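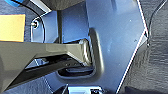
2. Background and Aims

The Millach Building at Drulthorpe College houses four teaching rooms, a shared study area and a small kitchen. Students have complained for some time that the rooms become stuffy in the afternoon, particularly during the winter months when windows are kept shut. The aim of this project was to establish how students experience the air in these rooms and to recommend low-cost changes.

The work was limited to the opinions and habits of room users. Air quality readings were outside its scope.

3. Method

A paper questionnaire was handed out in February to 100 students who use the building. It contained 7 questions on comfort, tiredness and the opening of windows. Completed forms were returned by 90 students. Short interviews were then held with teaching staff, and the timetable was checked to see which rooms were used without a break.

4. Findings

Most respondents described the Jekau Room as the least comfortable. It faces south, has only one opening window and is booked from 9 am until late afternoon. The Fawzy Room, which is of similar size, received few complaints -- its door opens onto the main corridor and is usually left ajar between classes.

Staff reported that they were unsure whether they were permitted to open windows while the heating was on. No written guidance could be found.

5. Recommendations

A ten-minute gap should be added to the Jekau Room timetable at midday. A notice on the use of windows should be placed in each teaching room, and the survey should be repeated in June so that summer conditions can be compared.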